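Well, that's the hustings done, and I've still got the leaflets in my coat pocket to prove it. All four candidates for the Trurnham ward turned up, which I wasn't expecting after the last one, when we got two and an empty chair with a name card on it.

It was held in the old school hall on Bonville Road and it was packed, and hot, and the microphone kept cutting out (usually when somebody was getting to the point!). The first hour went entirely on the Dresandale bus. You'll know my feelings on this already if you've been reading for a while. The council wants to drop everything after 7 in the evening, and a petition with 1347 names on it has been sitting in someone's in-tray since August.

Þórarinsdóttir was the only one who'd read the whole timetable report, I think. She had it with her, all full of sticky notes, and she said straight out that she'd vote against the cut even if her own group told her not to. Big cheer for that. The sitting councillor talked about "difficult choices" and got rather less of a cheer. 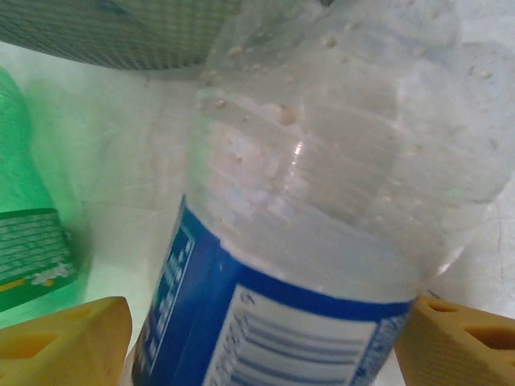
Bent Riis left a comment on my last post saying I'm far too soft on her, that promises made at a hustings are cheap, and that she missed the budget vote when it mattered. Fair enough, Bent, she did miss it, and I wish someone had asked her about it. I had my hand up for ages and never got picked.

What did get asked was parking, at enormous length. One man wants 100 new spaces behind the library and couldn't say where the library garden would go. Then there was a bit on bins, then the lights were flicked on and off at us and we all had to stack chairs.

I'm still undecided between two of them, if you want to know, and I've never left it this late before. The polling station has moved to the church rooms this time, by the way, so check your card before you set off. It's open until 10 at night.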